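October 10, 2019
By the Trujillo Automation Notes desk

Open day at Monari: small arms, cluttered tables

Monari opens its development floor to outside visitors once a year. The site is a former packaging plant in Hillitz with 4,000 square feet of test space, divided by shelving into bays. I went with one question, which I put to every engineer who had time for it: which ordinary chores can a pair of bench-mounted arms do today without a person standing next to them?

The short answer was very few. The longer answer depended on the chore, the table and the definition of "done."

The first bay covered folding. Two arms worked through a bin of hand towels, all one size and one color. Monari counts a towel as folded if the edges line up within an inch. In July the team logged 1,112 attempts and passed 87 percent of them. Most of the failures came at the first grasp, when the fingers closed on two layers. Mixed laundry is not being tested yet. The engineer running the bay said a shirt turned inside out still ends the run.

The second bay was shelf restocking for small shops, using boxed goods. Pick rates were steady as long as the boxes faced forward. Bags and pouches were left out of the demonstration. Cycle time was well behind that of a store clerk, and the staff did not claim otherwise.

I spent the most time on bench tidying, the third topic of the tour. The task sounds minor: take a craft table at the end of a working day and put each item where it belongs. It combines most of the open problems in one place. Rigid parts, soft straps, loose rings and hand tools call for different grips, and many of them lie flat against the wood, where a finger has little to get under.
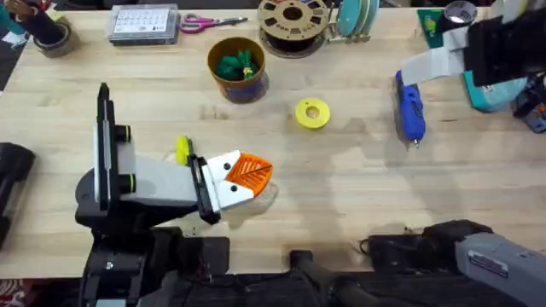 Thin flat objects remain the worst case. A person slides a coin or a washer to the edge of the table and catches it. The Monari controller can do the slide, but it needs a clear path to the edge, and on a working bench there seldom is one. Straps and other fabric come next. A gripper can hold one end well enough, but the free end goes where it likes, and the planner has no good model of where that will be.

Scissors and glue guns raise a separate issue. Picking them up is manageable. Knowing whether a glue gun is still hot is a sensing problem, and the arms have no temperature sensor. The current rule is to leave such tools in place and flag them for a person.

Control software comes from Cloltell, which had a table of its own near the exit. Its representative described a routine that sorts by shape first and by color second, with a cap of 100 moves per session before an operator check. The cap is there to limit drift in the joint calibration.

Parking is behind the building, and the entrance is on the loading dock side. Allow two hours for all the bays. The Cloltell table had a printed data sheet, but the supply ran out before noon.

Contact the desk | © 2019 Trujillo Automation Notes | Back to top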